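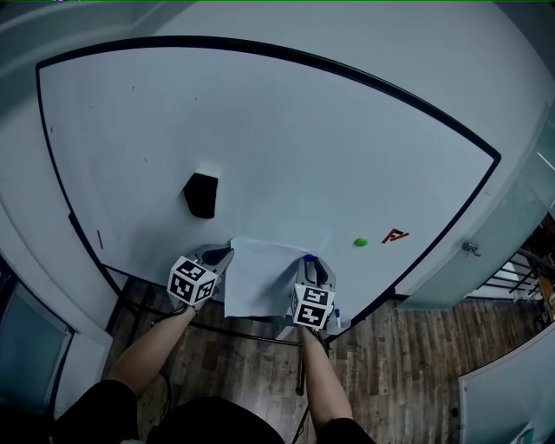 Whiteboard with eraser and a sheet of blue-gray paper

Zarkness Art Forum > Books and Reference > Getting old magazine plates out flat

Posted by Seraina Stöckli

I bought a box of old illustrated weeklies at an estate sale in August and I want to keep the double-page drawings for reference. Most are cutaway pictures of bridges, stations and factories, done in wash and printed in black and white. The box has 249 loose issues and I'd say half of them have at least one plate I want to study.

The problem is the gutter. Each drawing runs across the center fold, and on the thicker issues the middle strip disappears into the binding. The staples are rusty and have stained the paper in places. I have a flatbed scanner, letter size, so every spread takes at least two passes even when the pages are loose.

What I want to know:

Should I take the staples out, or does that ruin the magazine?
What resolution should I scan at if I want to print them at full size and copy the brushwork?
Is there a way to get rid of the gray cast from the old paper without losing the light washes?

I don't plan to sell them. I paint in gouache and want to learn how these artists handled smoke and steam.

3 replies

Wenceslao Aguirre

I've done this with two runs of magazines, so I can answer most of it.

Staples: take them out if they're rusty. They keep staining the paper as long as they're in there. Don't pull them with a staple remover, it tears the fold. Open the magazine to the center, bend the legs of the staple straight up with a thin flat blade, then turn it over and ease the staple out from the spine side. If rust has stuck it to the paper, work the blade under it a little at a time. Put the sheets back in order right away and keep each issue in its own folder. I lost the order on one issue and it took me an evening to sort out.

Once the staples are out, only the centerfold is a single sheet with the whole drawing on it. Any other spread is printed on two separate sheets and you'll have to join the halves on screen. Check the alignment before you blame your scanner – the printers were often off by a hair and the two halves never matched.

Resolution: 600 dpi. These are halftones, so the grays are made of dots. At 300 you can get a moire pattern, the wavy one that looks like cloth. Scan at 600 with the sharpening turned off, apply a slight blur, and then reduce it. The dots blend together and you get something closer to the original wash. For studying brushwork you won't get past the dots whatever number you pick. Going up to 1000 only makes a bigger file.

Gray cast: scan in color even though the plate is black and white. Then look at the channels one by one. On yellowed paper the red channel is usually the cleanest and the blue is the worst. Keep the red one, throw the others out, and move the white point in slowly. Stop when the palest part of the steam starts to go blank, then back up a step.

Put a sheet of black paper behind the page when you scan or the print on the other side will show through.

gumero14

just take photos with your phone by a window. way quicker than scanning and you can always go back and do the good ones properly

Coman

Phone photos are fine for an index but the corners come out bent and you can't join two halves that way, or at least I couldn't.

I agree with Wenceslao about the black paper. On the staples, I'd leave them in on any issue that is still clean. I only take apart the ones that are already falling to pieces.

For the steam, try copying one small patch at a time, at twice the size. I work on gray-toned paper with white gouache and one dark mix. The whites in those drawings were often body color put on last over a mid gray, and you can sometimes see where it went over the pen lines. There's an older thread here by Wurnimow with step-by-step studies of a locomotive shed. It's under Gouache, a few pages back.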